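Preddale kitchen project, update for March 2018

Hi Dorian,

Sorry this one's a bit longer than the last, but there's plenty to tell! The shared kitchen on the second floor is in daily use again, and the 200 you released in November has nearly all been spent (I've got 14 left, which I'd like to put toward hooks and a decent dish rack, if that's okay with you).

Most of the money went on the cooking side. We kept the blue cabinets, because Kobe Groen cleaned up the doors and there was really nothing wrong with them, and that freed up 40 for the tiles behind the stove and some bits and pieces for the counter. The residents picked the cheerful stuff themselves and I stayed well out of it! 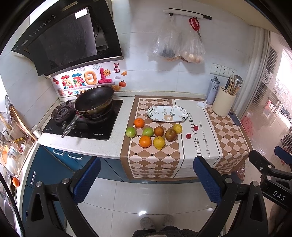
The stove corner, with the wok on the right burner and the patterned runner over the counter.

I love that sun sticker under the hood, and the plate with the orange flowers has become everybody's favorite for serving. The runner does slide when you lean on it, so I'm going to try some grip tape underneath.

Still to do: one cabinet hinge, a shelf for the spices, and a proper cooking rota. We have 3 households wanting the stove at dinnertime and so far they're sorting it out by knocking on each other's doors. I'll send the receipts over with the next update, plus the quote for the shelf once Kobe has measured up.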